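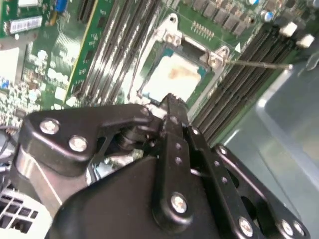 Search this site Enter keywords Go

News > Local > Business

Repair depot promises second life for old computers, but the sums are thin

A computer refurbishing depot opened its doors on Sunday with a promise to keep processors and motherboards out of the shredder. How many it will save is harder to pin down.

Skuvum, which has leased the former Vermeulen carpet warehouse, says it will strip unwanted desktop machines, test the parts and sell what still works to schools and small offices. In its first month it took in 193 desktops. Managing director Nathalie Li would not say how many had left the building in working order.

"We're still grading," Ms Li told a small crowd at the opening. "The processors are the easy win. People throw out a whole machine over a dead power supply, and the chip inside has years left in it."

That may be so. A processor has few ways to wear out, and old thermal paste, the grey or white stuff squeezed between the chip and its cooler, can be wiped off and replaced in a couple of minutes. The trouble is what the chip is worth once it's clean. A ten-year-old processor can sell for less than the labour spent lifting it out of the socket, checking it and putting it in a padded bag.

Sarla Dixit ran a computer repair counter in the arcade for years before closing it last winter. She went along to the opening and came away unconvinced.

"I pulled chips for a living and I can tell you where the time goes," she said. "You unhook the lever, you lift the frame, fine. Then you find somebody's bent the pins, or there's paste down the side where it shouldn't be. Now you're at it with a brush for half an hour over a part I used to give away."

She also wondered who would buy them. Many of the older boards can't run current operating systems without some fiddling, and schools tend to want machines that match.

Skuvum's answer is a grading scheme it calls Belevum, which sorts parts into 3 classes. The top class carries a 2-month warranty. The middle one is sold as is. The bottom class goes to Cemine, a metals recycler, which pays by weight. Asked whether most of the stock would end up in that last class, Ms Li said it was "too early for that kind of number."

The council has put money behind the depot in the form of reduced rent for 2 years. Councillor Francine Lemieux, who voted for the deal, called it a sensible use of an empty building. Her colleague Jade Girard voted against. She said she had asked for a target, any target, and had been handed a brochure.

"I like the idea. Everyone likes the idea," Cr Girard said. "I'd like to see the share that gets reused written down somewhere before we call it recycling with a nicer name."

The lease does not require Skuvum to report how much of its intake is resold. Cr Lemieux said she would be open to adding that at the first review.

Drop-off is free for households. Businesses pay a fee per machine, and owners are asked to remove their own hard drives first. Shirley Marchand brought in two towers from her late husband's office and was happy enough to see them go.

"They've been under the stairs forever," she said. "If a kid gets one, lovely. If it gets melted down, well, I've got my cupboard back."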